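**Sunday, bench 2, arm dropout again**

Third entry on the same fault and I still don't buy the explanation. Calvo support says the gripper opens mid-move due to "supply sag under load." Fine, but the load is a small white block on a green plate. If that sags the supply, we bought the wrong supply.

Log shows 3,191 cycles since the firmware update and 51 dropouts. None are tied to payload as far as I can tell.

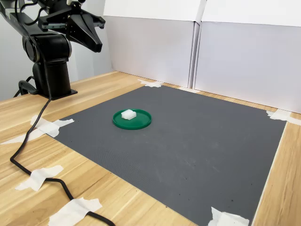
Cable from the base was retaped before the run, so strain at that end is off my list for now. Jetano swapped the wall adapter last month and called it fixed. The next dropout came at cycle 1,161, well after everyone had stopped watching.

What bothers me more is that the arm does not stop when the jaws open. It carries on to the place position and reports success. With a small, soft-looking part, who cares. With anything heavier I would call it a safety problem, and I want it written up as one.

My money is on the wrist connector. The thin cable is only taped near the elbow and has slack on both sides — plenty of room to tug on the board at the wrist.

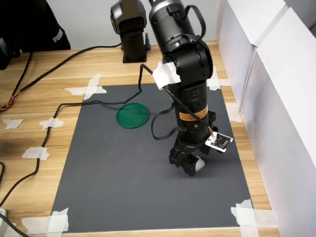 ## To do

- Reseat the wrist plug, change nothing else, rerun overnight in Proslow mode.
- Ask Tovidport for the raw fault codes, without the summary.
- No hands on the mat with power on until the false "success" is sorted.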